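Category: Student Projects | Food and Drink Technology
Print this page | E-mail this page

Retention of Ground Coffee in Small Domestic Grinders: Report on the Spring Project

1. Purpose

The project examined how much ground coffee remains inside a domestic grinder after each use, and whether routine brushing reduces the amount. Retained coffee becomes stale and mixes with the next dose, and the department's earlier work on filter brewing had left the matter open. Two grinders were made available for the purpose, a Castillo with conical burrs and a Gevetti with flat burrs. The beans were supplied by Claltura, a roaster, as a single medium-roast batch.

2. Method

Each dose was weighed before grinding and the output weighed directly afterwards. The difference was recorded as retention. In total 300 doses were ground, divided equally between the two machines. After every 25 doses the burr chamber was opened, brushed and emptied on to paper, and the contents were weighed separately. Settings were not changed during a session. 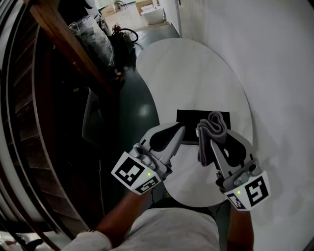
Weighing was the part of the method most open to error. Scales drift when they are moved or placed on an uneven surface, and the first week's readings had to be discarded for that reason. From then on the scales stayed in one position throughout each session. A plain, flat surface is preferable for work of this kind, on which dark grounds are easily noticed and can be swept up. Spilled coffee was returned to the sample before the second weighing.

3. Results

The Gevetti retained more coffee than the Castillo in every session. Most of it was found in the chute, with a smaller quantity packed behind the lower burr. Brushing lowered retention for the next few doses, after which it returned to its former level. The total output of both machines came to 2,420 grams, excluding the discarded week.

A light spray of water on the beans before grinding was tried in the last Friday session. Less coffee clung to the chute of either machine. The effect on the burrs over a longer period was not studied.
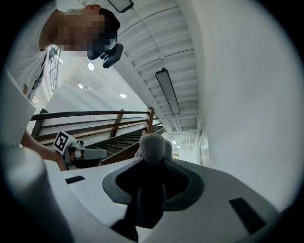 Tasting was carried out on a limited scale. Cups brewed from the first dose of the morning were compared with cups brewed after a purge dose had been ground and thrown away. The panel preferred the purged cups from the Gevetti and expressed no clear preference for the Castillo. Water was held at around 90 degrees in both cases.

4. Limitations

Only one batch of beans was used. Darker roasts are oilier and may behave differently in the chute. Room humidity was not recorded until April.

5. Further work

The Sirkance hand grinder, which arrived too late for inclusion, will be tested by the next group under the same procedure. The weighing sheets are kept in the department office and may be consulted on request.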